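Lista de comprobación del puesto de flor cortada – Taller Zendano
Revisión: 9 Jun 2024
Zona: mesa de preparación y cámara pequeña
Resultado general: apto con observaciones

Se marca C (conforme), O (observación) o NC (no conforme). Los comentarios se escriben en la misma línea. Lo pendiente de mayo se arrastra hasta que quede cerrado.

1. Suelo y accesos

1.1 Suelo seco en la zona de paso: C
1.2 Desagüe sin hojas ni restos de tallo: O. Rejilla medio tapada por el lado de la cámara. Se limpia durante la visita.
1.3 Paso libre hasta la salida: C. El ancho de 800 mm marcado en el plano se respeta.
1.4 Alfombrilla antideslizante junto al fregadero: NC. La esquina sigue levantada, igual que en mayo. Hay que cambiarla, la cinta no aguanta el agua.

2. Herramientas de corte

2.1 Tijeras Panetti con cierre de seguridad: C
2.2 Cuchillos guardados con funda: O. Un cuchillo sin funda en el cajón de las cintas. Se retira hasta que llegue la reposición.
2.3 Desespinador sin rebabas: C
2.4 Guantes disponibles en todas las tallas: O. Falta la talla pequeña. Pedido a Gilchrist, referencia 698.
2.5 Botiquín a la vista y completo: C. Apósitos repuestos.

3. Mesa de preparación

3.1 Superficie sin astillas ni cantos vivos: C
3.2 Mesa estable, sin balanceo: C. Patas Skandside reapretadas en mayo.
3.3 Sin herramientas de corte sueltas entre las flores: C
3.4 Cantidad de flor sobre la mesa: C. Seis rosas rojas juntas en el centro del tablero marrón. Para preparar ramos pequeños no hace falta sacar más – el resto se deja en el cubo.
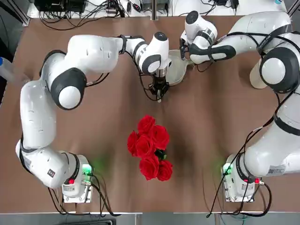
3.5 Tallos revisados antes de manipularlos: O. Las espinas se quitan en la mesa, con guante, y los restos van al recipiente rígido. En la visita había restos en la papelera de papel.
3.6 Limpieza del tablero entre lotes: C. Se pasa bayeta húmeda y después papel.
3.7 Iluminación suficiente: C. Medición de 500 lux sobre la mesa.

4. Cubos y productos

4.1 Cubos lavados y sin limo: O. Uno de los altos tiene cerco en el fondo. Cepillar y aclarar antes de volver a llenarlo.
4.2 Conservante en envase original y etiquetado: C
4.3 Lejía separada del desincrustante: NC. Estaban en el mismo estante. Se separan en el momento y se deja aviso en la puerta del armario. Comprobar en la próxima visita.
4.4 Cubos llenos a media altura para moverlos: C

5. Cámara pequeña

5.1 La puerta se abre desde dentro: C. Probada con la luz apagada y encendida.
5.2 Estantes fijados a la pared: C
5.3 Registro de temperatura al día: O. Faltan anotaciones de mayo. No se rellenan después – se dejan en blanco y se firma al margen.

Pendientes

Alfombrilla del fregadero (1.4): compra autorizada hasta 55 euros.
Funda de cuchillo (2.2): cuchillo fuera de uso mientras tanto.
Recipiente rígido para espinas (3.5): acercarlo a la mesa, ahora queda detrás de la puerta.
Productos de limpieza (4.3): segundo estante libre para el desincrustante.

La copia firmada se guarda en la carpeta verde, detrás de las fichas de producto.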